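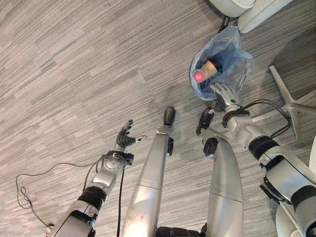
Abb. 3: Blick der Kopfkamera während der Aufgabe »Müllbeutel«. Die rechte Hand hält den Beutel am zusammengerafften Rand, die linke ist geöffnet.

4.2 Aufräumen eines Wartebereichs

Die zweite Aufgabengruppe untersucht, ob das Servicepaket Musteo in einem Wartebereich eingesetzt werden kann, der nicht für den Roboter umgebaut wurde. Das Paket wird von der Firma Clirnach als Miete angeboten und umfasst den humanoiden Roboter mit zwei mehrfingrigen Händen, die Steuersoftware Flaser und eine Einweisung des Personals. Nach den Unterlagen des Anbieters (Stand Juni) gehören das Leeren kleiner Abfallbehälter und das Abräumen von Tischen zum Grundumfang. Für unsere Untersuchung haben wir beide Tätigkeiten mit den Standardeinstellungen geprüft. Eigene Anpassungen an der Greifplanung wurden nicht vorgenommen.

Die Aufgabe »Müllbeutel« besteht aus vier Teilschritten: Fassen des Beutelrandes, Zusammenraffen, Anheben und Transport zum Ablageort. Ein Versuch gilt als erfolgreich, wenn der Beutel am Ablageort liegt und sein Inhalt vollständig darin geblieben ist. Dünne Folie ist für die Greifplanung ein schwieriges Material. Sie verändert ihre Form schon bei leichter Berührung und ist durchscheinend, so dass die Tiefenschätzung oft den Gegenstand hinter der Folie erfasst und nicht die Folie selbst. Dieses Problem ist in der Literatur mehrfach beschrieben worden. In unserem Versuch kommt hinzu, dass der Inhalt ungleich verteilt sein kann. Eine Glasflasche wie in Abb. 3 verlagert den Schwerpunkt zu einer Seite, und der Beutel kann beim Tragen zu pendeln beginnen.

Flaser verwendet für den Griff am Beutelhals eine feste Vorlage, bei der alle Finger gleichzeitig geschlossen werden. Der Anbieter begründet diese Wahl mit der Robustheit. Wir halten die Begründung für nachvollziehbar, möchten jedoch darauf hinweisen, dass die zweite Hand in der Vorlage keine Aufgabe hat. Bei schweren Beuteln wäre eine Unterstützung von unten wünschenswert. Eine solche Funktion ist laut Handbuch nur in der erweiterten Lizenz enthalten, die uns nicht zur Verfügung stand.

Der Versuchsbereich wurde von Sevim Kocabaş und Sinan Bozkurt eingerichtet. Bei der Auswahl der Möbel wurde darauf geachtet, dass sie einem gewöhnlichen Empfangsraum entsprechen. Die Position der Sessel blieb innerhalb einer Versuchsreihe gleich, die Position des Abfallbehälters wurde dagegen zwischen den Durchgängen verändert.

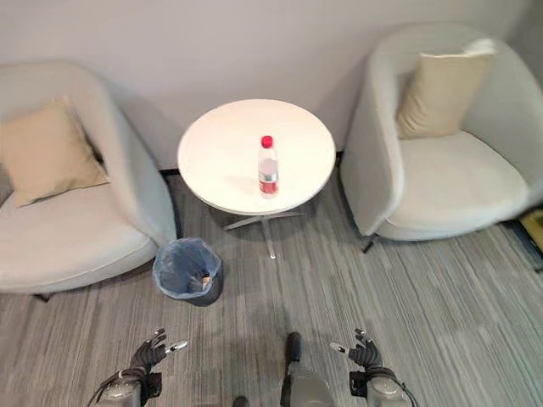
Für die Wegplanung ist besonders der Raum zwischen Tisch und Sessel von Bedeutung. Steht der Behälter nahe am Tischfuß, so muss der Arm von oben zugreifen und gleichzeitig Abstand zur Tischkante halten. Der flache, sternförmige Fuß des Tisches wird außerdem in der Hinderniskarte nicht immer vollständig abgebildet. Wir haben deshalb einen Sicherheitsabstand von 10 cm eingestellt, den kleinsten Wert, den die Bedienoberfläche zulässt.

Beim Abräumen des Tisches ist die Lage einfacher. Eine aufrecht stehende Kunststoffflasche auf einer runden Tischplatte stellt für die Objekterkennung ein bekanntes Muster dar. Schwierigkeiten erwarten wir bei glänzenden Oberflächen, weil Spiegelungen als Teil des Objekts gedeutet werden können. Laut Anbieter wurde das Erkennungsmodell mit 3.106 Aufnahmen von Innenräumen nachtrainiert. Welche Arten von Tischoberflächen darin enthalten sind, konnte uns auf Anfrage nicht mitgeteilt werden.

Aus Sicht eines möglichen Kunden sind auch die Kosten zu betrachten. Die Monatsmiete beträgt in der Grundstufe fast 3.000 Euro, Wartung eingeschlossen. Nicht eingeschlossen ist der Ersatz von Fingergliedern, die nach Einschätzung von Karaca und Demirtaş zu den am stärksten beanspruchten Bauteilen gehören. Einen Vergleich mit den Kosten einer herkömmlichen Reinigung geben wir in Abschnitt 5. Die Auswertung der Griffkräfte, für die Nermin Kahraman verantwortlich war, folgt in Abschnitt 4.3.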